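4. Seasons that do not occur: flowering time in printed household florals

4.1 The problem of the bouquet

Gardeners spend a good part of their lives waiting. Pattern designers don't. A printed floral can put a snowdrop next to a sunflower and leave them together for as long as the finish holds, and no one at the point of sale will object. The earlier sections of this paper dealt with who drew these patterns and who bought them. This section takes up what is growing in them, and whether any of it could be growing at the same time.

The material comes from the Giltus trade catalogs, which list 916 floral designs for use on trays, oilcloth, wipe-clean panels, tins, tablecloths and shelf paper. I excluded designs in which no flower could be placed even at the level of a broad garden type. The catalogs are fond of a bloom with five round petals and a yellow middle, which I have come to think of as the trade flower. It belongs to no family known to botany and sells extremely well. Once designs consisting only of the trade flower were set aside, 298 remained with flowers that could be sorted into types such as tulip, lily, rose, daisy and poppy.

Sorting was done by eye, from the catalog pages and, where I could find them, from the goods themselves. I did not try to name varieties. An earlier draft of this section tried, and the reader who returned it to me had written "which one?" in the margin beside every tulip, a fair question to which I had no answer.

4.2 Tulips with everything

Tulips turn out to be the most sociable flower in the set. In a temperate garden they are a spring plant, finished and floppy by the time most lilies have opened, and any gardener who wants the two together has to cheat with a cold store or buy one of them from a florist. On a printed surface they meet constantly. The pairing in Figure 3, with tulips in orange and purple sharing a ground with lily-like blooms in orange and yellow, is as typical as anything I could offer. The colors are friendly and the calendar is hopeless.

The designers seem to have known this perfectly well. The Rengifo papers, a box of working notes from a pattern studio, include a memo on a design called Dena in which someone has asked whether the tulips ought to come out, given that the rest of the design is "a September sort of thing." The reply, in a different hand and a much softer pencil, reads "customer has not asked what month it is." The tulips stayed. Dena sold steadily, first on trays and then on anything flat enough to take it.

It would be easy to read that reply as cynicism, and I did so for most of a year. I now think it describes the job accurately. A tulip gives the designer a simple closed head on a plain stem, which can be tilted or repeated without becoming fussy. A lily gives spread. Put a few of the first beside one of the second and the surface is covered, with a resting place for the eye and something showier nearby. The two plants are there for their outlines. Their roots, bulbs and preferred soil do not come into it.

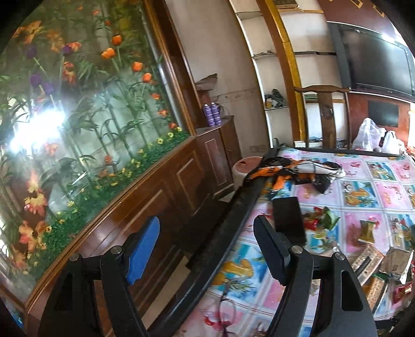
Yesenia Nina

There is also the matter of shine. Most of the goods in the set have a gloss finish, and gloss takes its own share of the pattern before anyone has looked at it. Stand in the wrong place and a whole corner of the garden goes white, as it does in the left part of the panel in Figure 3. Designers working for matte cloth could afford small flowers. Designers working for gloss seem to have preferred heads large and plain enough that losing a few to the window did no lasting harm. The Rengifo notes are blunt on the point: "make it bigger, it will be under a lamp."

This may explain something that puzzled me when I began, the near absence of small flowers from the glossy goods. Forget-me-nots, which are everywhere on the cloth, hardly appear on the trays. I had drafted several paragraphs on the changing emotional meaning of the forget-me-not before it occurred to me to hold a tray up to a lamp. Those paragraphs have been removed.

4.3 Do buyers notice?

To find out whether anyone minded the impossible seasons, I showed printed florals to 80 adults who had agreed to talk about their kitchens. Each was shown 2 designs, one that could have been picked on a single morning and one that could not, and was asked which they would sooner have at home and why. The designs were matched as closely as possible for color and size. Flowering time was not mentioned until the end of the conversation.

It was seldom mentioned by anyone else either. People talked about whether the orange was too orange, whether the thing would show coffee rings, and whether it looked like something that had belonged to a grandmother, a remark offered as praise and as condemnation with equal confidence. A few keen gardeners did spot the trouble at once. One of them laughed, said the lilies had no business being there, and chose that design anyway because it would go with her curtains.

When I raised the point myself, at the end, the usual response was polite interest of the kind given to a stranger's vacation. Several people said they had supposed the flowers were from "somewhere warm." This is a generous theory and it covers a great deal, although I am not aware of a climate warm enough for the snowdrops. One man asked whether the same objection applied to fruit. It does, and I have left it for somebody else's paper.

4.4 Exceptions

Not every firm was so relaxed. Dusus, a maker of tins, issued a set of seasonal lids in which each design kept strictly to its months, and printed the season on the underside for anyone who cared to check. The spring lid has tulips and no lilies. The winter lid is mostly twigs. According to the Giltus listings the spring and summer lids were reissued again and again, the fall lid now and then, and the winter lid never. Accuracy may have been part of the trouble, but I suspect the twigs.

The Dusus set matters here because it shows that a seasonal rule was available and could be followed without much expense. Other firms saw it, since the lids shared catalog pages with their own goods, and went on putting tulips with everything. I take this as evidence of preference, with the usual warning that a catalog records what was offered and is much quieter about what was left on the shelf.

4.5 Limits of the evidence

The sorting was mine alone and reflects one person's idea of a poppy. Some designs sorted as lilies may well be daylilies, whose flowering time is different, or may be nothing beyond an orange star that the artist found pleasing. Where a bloom was too loosely drawn to place, I left it out of the type it most resembled, so the number of impossible bouquets is more likely to be too low than too high. Hothouse growing complicates things further, as a good florist can break most of the rules used here before lunch. I have kept to open ground throughout, on the principle that the study had to stand somewhere.

Section 5 turns to birds, which are worse.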